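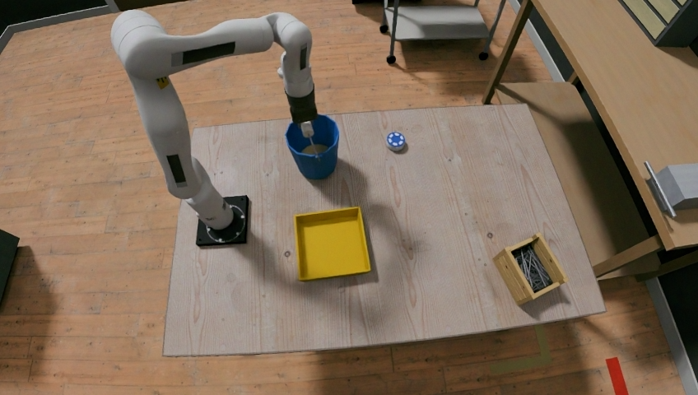 I did the bucket task all day again. It's the fourth day of it, and I've stopped thinking about the controls as controls, so my hand goes where I want the arm to go and I only notice it when something sticks. The job is to bring the bucket over and leave it standing in the tray, and to do it the same sensible way every time while starting from a slightly different place. Most of my trouble today was at the beginning of the move. The bucket starts toward the back edge of the table, and when the gripper is pointing down into it I lose sight of the tip behind the rim. The yellow tray is right there in front, empty and turned a little off square, and I want to hurry toward it. Hurrying is what ruins takes. I made myself stop over the bucket, let the arm settle, and then go down slowly.

Got in early and had the room to myself for a while. The coffee maker is still broken. I brought a thermos and drank most of it before the first take, and that was a mistake because you can't get up in the middle of a run without throwing it away.

The Jernus was drifting when I plugged it in. It's the hand controller, the one with the twist grip, and when it's cold it thinks it is being turned to the left when it is sitting flat on the desk. I let it warm up, ran the zeroing routine, then ran it again. After that it was fine until lunch. I wrote the drift on the sheet taped to the monitor. The sheet is getting full of the same complaint in different handwriting.

My quota is 50 good takes a day. I was almost at 238 for the week when I left, and I won't know the real number until the checking is done, because some of mine will get thrown out. The whole set for Dilard needs 3,528 and it's split between all of us and the evening people. I don't think about the big number much. I look at my own column.

What gets a take thrown out, as of today:

Bumping the tray so it slides.
Setting the bucket down on the tray's edge, even if it drops in afterward.
Stopping dead in the air for a long time while I decide something.
Touching anything else on the table.

The third one is the one I get caught on. When I'm working it out in my head, the arm just hangs there, and the recording has a long flat stretch in it where nothing happens. I asked last week why that matters if the bucket ends up in the right place. The answer was that the arm will learn the waiting too. It can't tell that I was thinking. It only gets what it sees and what my hand did, so if I hover, it hovers. That made sense to me and I've tried to do my deciding before I press record. I look at where everything is, pick the path, and then go. If I change my mind partway I finish the bad one anyway and mark it bad. That is quicker than fighting with it.

The fourth one hasn't happened to me yet, but I have come close with the puck. It's small, it sits off toward the back by itself, and it's easy to forget when I'm watching the bucket. The box of nails I never worry about. It's way over on the other side and there's no reason to go near it.

They were both on the table when I started and I asked if we could take them off. No. They want extra things lying there so that the arm learns the bucket and the tray are what counts. There is supposed to be a set later on where the box is part of the task. I'm not looking forward to picking up nails, even ones that aren't real.

My sister asked on the phone last night what it is I do now, and I did a poor job of telling her. I said I drive a robot arm on a computer. She said so it's a game. I said it looks like one, there's a room with a floor and a workbench and everything has a shadow, but nobody keeps score and you do the same level all day. She asked if I ever see the real arm. I said I saw one at Serkum when I went for the training in May. It was bolted down behind a rail and we were allowed to drive it for a few minutes each. It was slower than the one on the screen and a lot louder. I was much more careful with it than I have ever been with this one, and I've been trying to get some of that back. If I pretend the table would get scratched, I do better takes.

She wanted to know what they pay. I told her. She said that's all right for sitting down.

The middle of the morning was the best part. I had a run of good ones with no bad ones in between. I think it was because I'd quit looking at the whole arm and was only looking at the wrist. The elbow takes care of itself. When I was new I kept trying to steer the elbow, as if I had to lift it out of the way, and all that did was make the wrist swing. Now I watch the black collar at the end of the wrist and let the rest follow. If the collar is moving smoothly then everything behind it is too.

Then I tried to go faster, and I clipped the tray on the way in. Took a break.

Lunch was the rest of the rice from last night, outside on the loading steps, since the tables on the Barajas side were full. It was hot and there were wasps at the trash can. I moved to the shade and then it was time to go back in.

After lunch I was told they want more variety in the placing. I had been bringing the bucket in along the same line every time and letting go in the same spot. They pulled up a plot of everyone's paths and mine lay on top of each other like one thick line. I was a little proud of it, and then it was explained to me that this was the problem. If every take comes in from one direction, the arm only knows what to do from that direction, and the first time it ends up a little to one side it has nothing to go on. So I'm supposed to wander some. Come in high, come in low, swing wide, and once in a while start out wrong on purpose and then correct it. It still has to be clean. It just can't be the same.

This is harder than it sounds. I'm used to finding one good way to do a thing and sticking to it. I packed boxes for years and that was the whole skill of it. I spent the first part of the afternoon feeling clumsy again.

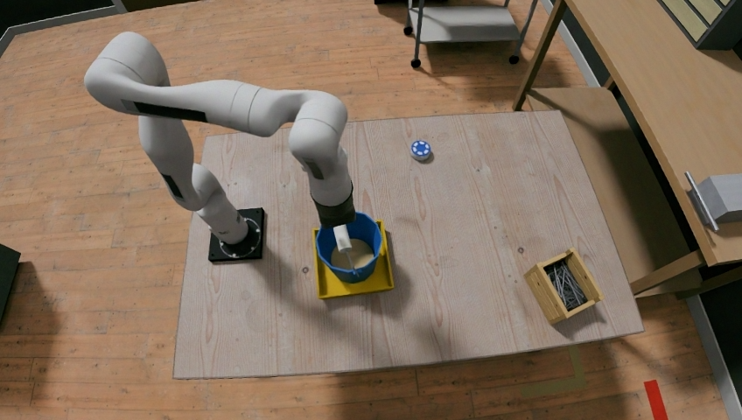 Afternoon run. Bucket in the tray, tool still down inside it.

The letting go is a step of its own and I had not been giving it enough room. Once the bucket is in the tray it feels finished, and I want to pull the arm away and hit stop. But the rod at the end of the tool is still down inside, and if I come out at an angle I can drag the bucket along with me. I did that on a take that had been perfect up to then. So now I bring it to a stop, count to myself, and go straight up until the tool is clear of the rim before I move sideways at all. I also leave the recording going a moment longer than I used to. The checkers like to see the bucket standing still by itself at the end.

I wrote it on the sheet under the drift complaints: UP FIRST, THEN OVER. Somebody had already written it in May, at the top, smaller. I had never read that far up.

The other thing I tried was doing a few takes with my left hand. I'd heard one of the evening people does it to rest her wrist. Mine has been sore on the thumb side since Tuesday. The left-hand takes were slow, and one of them had a wobble in the middle of the carry that I could see while I was doing it, but the bucket ended up where it should. I marked the wobbly one as doubtful and let the checkers decide. If they keep them, I'll do some every day. It would help the wrist and I guess it counts as variety.

Late in the day the program froze and I lost the take I was on and the one before it. Two gone. It always seems to happen when the disk is nearly full, so I copied everything over to the shared drive before starting up again, and that took long enough that I only got a handful more in. I should copy at lunch from now on instead of leaving it. I've said that before in here.

They showed us a clip before we went home, of the arm running by itself on what it had learned from the early takes. I hadn't seen one until today. It went over to the bucket the way we do, stopped above it, and went down. Then it carried it over and missed, set it half on the edge, and stayed there with the bucket tilted. Everyone in the room made the same noise. It was strange to watch because that pause above the bucket was mine, or close to it. I know other people do it too. But I recognized how long it was.

There'll be another clip once the new takes are in. I'd like to see if it comes straight up at the end.

Iced the wrist, did the dishes, and talked myself out of going to the store. There's bread and eggs. Tomorrow the same bucket, different starting positions, and I'm to begin farther to the right of where I've been starting. Need to remember the charger and something to put under my elbow. A folded towel would do.

Posted 8/15/24 by Tonantzin Zepeda

2 comments | 0 shares

Recent entries
First week on the bucket
Sore thumb, new chair
The Jernus is drifting again
Training at Serkum, with notes
Last day packing boxes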